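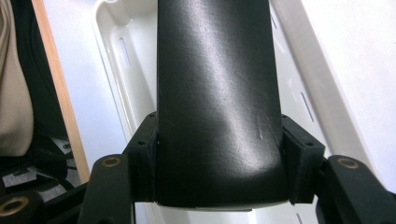

FOR IMMEDIATE RELEASE
Jun 8, 2025

Drallstead Workshop Opens Its Doors, Lets the Public Do the Robot's Homework

DRALLSTEAD - The automation workshop on Talavera Street held its first open day this weekend, and 488 people came through a building that usually sees 14. They were promised robots. Most of them ended up standing at a table with a gripper in their own hand, picking things up and putting them down again, and a fair number got back in line to do it a second time.

The workshop belongs to Drodov, which builds and trains handling equipment for small packing and sorting businesses. The main demonstration of the day was called Fullness, after the project it comes from. Fullness is about teaching a machine to tell when a tray has had enough put in it, a skill that many adults with a dishwasher are still working on.

Visitors used the same kind of hand-held gripper the Drodov team uses every day: two black printed fingers on a set of linkage arms, with a camera looking down at whatever the fingers have hold of. The person supplies the hand and the judgment. The camera records what the fingers do, and the recordings go toward training an arm that will one day do the job without anyone's wrist getting tired.

"We thought about having the arm wave at people," said Wendy Entwistle, who runs training at Drodov. "It can wave. It's a very good wave. But you watch a robot wave for ten seconds and then you want a sandwich. You give someone a gripper and a tray and they're there until their kids drag them off."

The objects on offer were picked for being ordinary and slightly annoying. Smooth, dark, curved things were a particular favorite with the staff and much less so with the public. A shiny black surface throws back a stripe of light that moves whenever you do, and a rounded end gives flat fingers very little to hold on to. White trays, which are also glossy, do not help. Several visitors asked if the combination had been chosen on purpose. It had.

Each turn lasted 95 seconds and ended with a bell. Entwistle had planned on a buzzer, but the buzzer made people drop things.

The rules were few. Pick up one item at a time. Keep your free hand behind your back or in a pocket. Don't talk to the gripper, although this last one was dropped before noon after it proved impossible to enforce, and the bench supervisors admitted to doing it themselves on weekdays.

Drodov says about 50 of the recordings made on the day are good enough to use as they stand. The rest will be sorted over the coming weeks. Failed attempts are kept too, as the team likes to have plenty of examples of a grip going wrong, and on this point the people of Drallstead were generous.

"Engineers are terrible at this part," said Entwistle. "We've all done it so many times that we all do it the same way. Then a retired bus driver walks in, turns the thing upside down, grabs it by the narrow end and sets it in the tray like he's parking. None of us had tried that. We watched it back four times."

Children under ten were given their own table, lower and with softer objects. They were faster than the adults and less troubled by the bell. One group invented a game that involved passing a sponge down a line of grippers, and the staff have since been caught playing it at lunch.

The arm itself made two appearances, at eleven and at three. At eleven it filled a tray, paused, and declined to add anything more, to warm applause. At three it paused with the tray half empty and declined to add anything more. Entwistle explained that it was being careful. The audience took this well, and somebody at the back suggested it was on its break.

Visitors also had the run of the print room, where gripper fingers are made and remade in small batches, and the parts bench, where anyone who asked was shown how the linkage goes together. The talk on joint wear was scheduled opposite the free coffee and drew six people, all of whom stayed for questions. Drodov would like to thank them.

A second open day is planned for November. The workshop hopes to have a full afternoon of arm demonstrations by then, with the hand-held table kept going alongside for those who would like to compare scores. The coffee will be moved to a different hour.

Schools and local clubs that would like to bring a group before then can arrange a visit through the front desk on Talavera Street. Groups should be small enough to fit around two tables, and visitors should wear sleeves that can be pushed up. Long scarves will be looked after at the door.

About Drodov
Drodov designs, builds and trains handling equipment in Drallstead. Its current projects include Fullness, a program on tray loading for small packing operations.

Press contact
Wendy Entwistle, Drodov, Talavera Street, Drallstead

ENDS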